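The Year I Stopped Cooking Dinner at Dinnertime
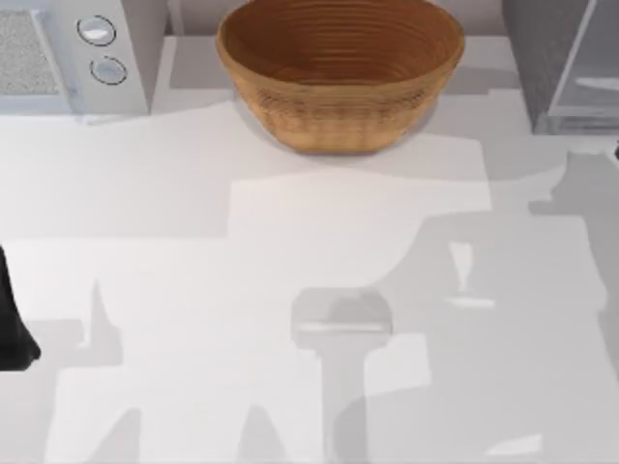

I used to get home at six, drop my bag on the floor and start chopping an onion while still wearing my coat. By seven I was cross, by eight we were eating, and by nine I was scraping rice off the bottom of a pot and wondering why anybody does this every night.

Then I moved to Triltbridge, where my commute got longer by 21 minutes each way (I timed it, I was bitter), and the whole shaky system fell apart. For most of that first fall I lived on toast. Good toast, but still.

What saved me was breakfast. I've always been a morning person, the annoying kind who hums, and one day in August I had a pan of lentils going at 6:15 while the coffee brewed. It was wonderful! The radio was low, the window was open, and I wasn't even hungry yet, so I didn't pick at anything. I left for work with dinner already done and felt like I'd gotten away with something.

So now I cook in the morning. Soups, beans, a tray of peppers, that sort of thing. Most of it takes me 15 minutes of real work and then it just sits there bubbling while I look for my shoes. Anything that wants to be crisp waits until evening, and I've given up on fried eggplant altogether, because by night it has the texture of a wet glove.

There have been bad mornings. I once put cinnamon in the chili instead of cumin and took it to a potluck over in Jundau anyway (two people asked for the recipe, so who knows). I also made a big fish stew before a work meeting, and I'm pretty sure the whole third floor could tell.

The shopping changed too. I buy a lot more dried stuff now, mostly from Bahrami, the little grocery by the bus station, where the chickpeas come in big paper sacks and the owner will talk you into a second kind of rice. I keep up to seven jars going at once, which my sister thinks is a sign of something.

And the evenings! I have evenings now. I joined a choir. I take the long way back along the canal, I read on the porch until it's too dark, and then I warm up a bowl of whatever I made half asleep and eat it with my feet on a chair.

Tomorrow is split pea. The peas are already soaking, and I still need to find out if we have any carrots.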